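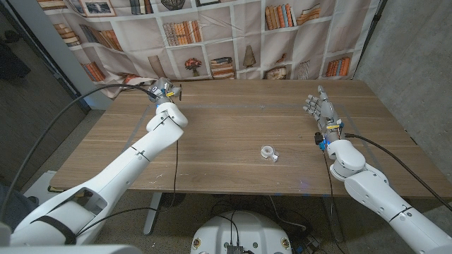
No. 105

The tape week

Tuesday, a bit after nine in the morning, and I am once again a grown adult being paid to pick up tape.

Well, the robot picks up the tape. I do the picking up in the sense that a puppeteer does the dancing. We are on the third week of what the project plan calls Skiltusitz and what my calendar calls "tape." The goal is 600 good examples of a two-armed machine dealing with a small roll of clear tape on a table, so that a model can chew on them and come out the other end able to deal with small rolls of tape by itself. I have asked what the model will do after that. There is a slide.

For those who came in at issue 104 or never: the left arm, Peng, has a gripper, and the right arm, Alto, has a hand with five fingers. Having two different ends on one robot was a decision made above my pay grade. The idea is that the model should learn which one to reach with. The result so far is that I have learned which one to reach with, and it is Peng, every time, and I'm not allowed to use Peng every time.

So the task sheet alternates. Peng picks. Alto picks. Peng picks and passes to Alto. Alto picks and passes to Peng, a maneuver I would compare to handing someone a contact lens while wearing ski gloves.

Clear tape was my suggestion, I should admit. We had been using a coffee mug and the numbers were lovely, and I said in a meeting, out loud, that maybe the mug was too easy. A roll of clear tape is low, it's light, and half the time the cameras can't decide where it stops and the wood starts. I thought this would make for interesting data. It has made for a sore shoulder.

The gray lines on the table mark off where the roll is allowed to start. Before every run I get a spot from the placement script, put the tape there, step back, and say "set" to a room that doesn't need to hear it. The spots are supposed to be spread evenly over the rectangle. Before we had the script I placed things by feel, and when I finally plotted my choices they made a tidy little blob right in front of me. The model trained on that batch was excellent at finding objects in my favorite place and would reach there even when the object was somewhere else. I took this a little personally.

Then there's the library. We hung a printed bookshelf behind the table so the background would look more like somebody's living room and less like a concrete wall. I've now looked at those shelves for longer than I have looked at my own. I have opinions about the cat picture. I've started to resent whoever stacks that many books flat, since you'd have to lift the whole pile to read the bottom one. The creases bother me too, but the plan says variation is good, and I can produce wrinkles without any training at all.
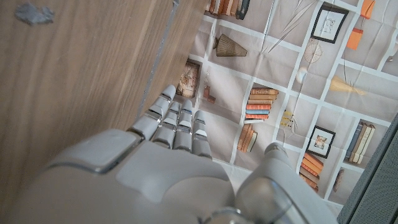 Alto's fingers, with the library behind.

The small camera views are the part I was most wrong about. I figured the big view from the head would do the real work and the close ones would be a nice extra. But when I go back through the failed runs, the close view is usually where I can tell what went wrong. From up top, everything looks like a hand near a thing. Close in, you find out the index finger arrived early and shoved the roll sideways while the thumb was still thinking it over.

Which brings me to the bad runs. We keep them, in a separate folder called Poltadik, a name that started as a typo and now has its own column in the spreadsheet. A miss followed by a recovery goes in with the good ones, if the recovery is clean. A miss followed by me sighing and nudging the roll off the table goes in Poltadik. The line between the two is a matter of taste, and my taste gets worse after lunch.

Where we stand: roughly 400 kept. My best stretch was 10 in a row without a single drop, all of them Peng, so please hold your applause. The handoffs are way behind and will stay behind until I stop finding reasons to check the cables.

Next issue, if the shoulder permits, I want to write up the labeling. We still haven't agreed on when a grasp begins. I say at first touch. The spreadsheet says something else, and it has a dropdown menu.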